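Gruder Countertop Sealer: Two Coats Later
By Celina Nowicki
October
14 comments | 796 shares

I have used three stone sealers over the years, and the Gruder is the first one I finished the bottle of.
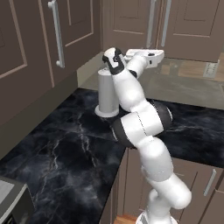

Dark stone shows everything. Oil leaves a patch, lemon juice leaves a dull ring, and a cheap sealer leaves streaks you only notice when the sun comes in low. I wanted something that would slow down the oil and dry clear.

The Gruder comes in a squat bottle with a screw cap and no sprayer. You pour a little on a cloth, wipe it on in small sections, wait ten minutes and buff off what is left. The label says one coat is enough. I did 2, with a night in between, and the second one went on much faster.

Buffing is the hard part. If you leave it too long it turns tacky, and then you need more sealer to loosen it. Work in strips no wider than your arm can reach.

The smell is mild and was gone by morning. I kept a window open anyway.

Water now beads on most of the counter. Olive oil left for an hour wiped away without a mark. Lemon juice still etched a test spot by the stove, so keep using a cutting board. Sealer does not stop acid, and the leaflet does say so, in small print on the back.

Before this I used Birnico, which was cheaper but streaked badly. My neighbor Yaqin Zhong likes the Adamczyk paste. I found it slow.

Good points: dries clear, low odor, goes a long way.
Bad points: the cap drips, and the cloth in the box sheds lint. Use your own.

I would buy it again.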